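Boletim Durnix – Edição e acervo

Segunda-feira, 21 de maio de 2018

Arquivo do clube de basquete Cinau sai em livro, com tabela de jogos revista

A Durnix publica em julho o volume dedicado às temporadas do clube Cinau no antigo ginásio da rua Katene. O livro reúne súmulas, atas de diretoria, correspondência com a federação regional e transcrições de entrevistas gravadas com ex-jogadores e funcionários. São 434 páginas, em formato 16 x 23 cm, com miolo em papel offset e costura. A versão digital sai na mesma data, em PDF e EPUB.

O trabalho partiu de uma lista de resultados que circulava entre pesquisadores em cópias datilografadas, sem indicação de fonte. A comparação com as súmulas mostrou divergências de três tipos: placares invertidos, jogos amistosos contados como oficiais e partidas registradas duas vezes, uma pela data marcada e outra pela data em que foram disputadas. A tabela publicada no apêndice A substitui essa lista. Para cada jogo informam-se data, local, adversário, placar por tempo quando disponível e a cota do documento de origem.

Foram inventariados 3.919 documentos. A numeração segue a ordem em que estavam nas pastas, mantida mesmo nos casos em que a pasta misturava temporadas. Um segundo índice, cronológico, remete à numeração física. Quem já consultou o fundo pelo inventário antigo deve usar a tabela de equivalência do apêndice C, pois as cotas começadas por K foram extintas e redistribuídas entre as séries 2 e 5.

Critérios de transcrição

A ortografia das atas foi atualizada. Nomes de clubes permanecem como no original na primeira ocorrência e passam à forma corrente nas seguintes. Abreviaturas de posições em quadra foram desenvolvidas, exceto nas súmulas reproduzidas em tabela, onde a largura da coluna não permite. Pontuação individual só aparece quando há súmula completa; recortes de jornal não foram aceitos como fonte única para esse dado. Em 20 partidas a soma dos pontos individuais não coincide com o placar final. Nesses casos a edição reproduz os dois valores e assinala a diferença com um asterisco, sem correção.

As entrevistas receberam edição mínima. Repetições e interrupções foram suprimidas, e os cortes maiores que uma frase estão indicados por reticências entre colchetes. As gravações integrais ficam disponíveis na sala de consulta, mediante solicitação. Duas entrevistas têm trechos com acesso restrito até a assinatura de novo termo pelos herdeiros, e esses trechos não constam do livro.

Organização do volume

O texto divide-se em 15 capítulos. Os quatro primeiros tratam da fundação do departamento de basquete, da obra do ginásio e das primeiras inscrições em torneios. Os capítulos 5 a 11 seguem as temporadas em ordem. O capítulo 12 é dedicado à excursão a Ostimthorpe, documentada quase só por correspondência: restam as cartas de convite, a relação de despesas e um programa impresso com as escalações, mas nenhuma súmula. Os resultados da excursão figuram, portanto, fora da tabela geral e não entram nas médias. O capítulo 13 cobre as categorias de base, o 14 a equipe feminina, e o 15 o encerramento das atividades e a destinação do acervo.

A equipe feminina tem documentação irregular. Há livros de presença completos para treinos e lacunas nas competições, o que obrigou a reconstituir o calendário a partir de recibos de transporte e de pagamento de arbitragem. O método está descrito na nota 7 do capítulo 14. Leitores que possuam programas de jogos ou carteiras de inscrição podem enviar cópias à redação; acréscimos comprovados serão incorporados à errata digital.

Planta e medidas do ginásio

O capítulo 3 traz a planta redesenhada a partir do projeto aprovado e de um levantamento posterior. As duas fontes discordam quanto ao recuo entre a linha de fundo e a parede do lado norte. Adotou-se a medida do levantamento, por ter sido tomada no local, e a do projeto foi mantida em nota. A posição das arquibancadas móveis é conjectural e aparece em linha tracejada.

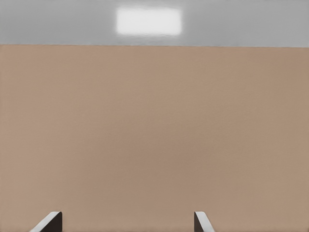
A errata digital será atualizada duas vezes por ano e terá numeração própria, para que possa ser citada separadamente. Correções de placar serão aceitas apenas com reprodução do documento. Correções de grafia de nomes podem ser enviadas sem comprovante, mas só passam ao índice onomástico depois de conferidas com a ficha de inscrição.

Exemplares e consulta

Os assinantes do boletim recebem o formulário de reserva junto com a próxima edição. O envio dos exemplares impressos segue a ordem de chegada dos formulários. Bibliotecas e arquivos públicos podem pedir um exemplar sem custo, em papel timbrado, com indicação do responsável pelo acervo. Pedidos de mais de um exemplar por instituição serão analisados após o fechamento das reservas.

A consulta aos originais fica suspensa durante a revisão das provas, porque as pastas das séries 2 e 5 estão em uso pela equipe de edição. As demais séries continuam acessíveis com agendamento. Reproduções já solicitadas serão entregues no prazo informado no recibo.

O apêndice B, com os regulamentos dos torneios, ficou fora do volume impresso por questão de extensão e integra somente a versão digital. A paginação dos apêndices A e C é a mesma nos dois formatos.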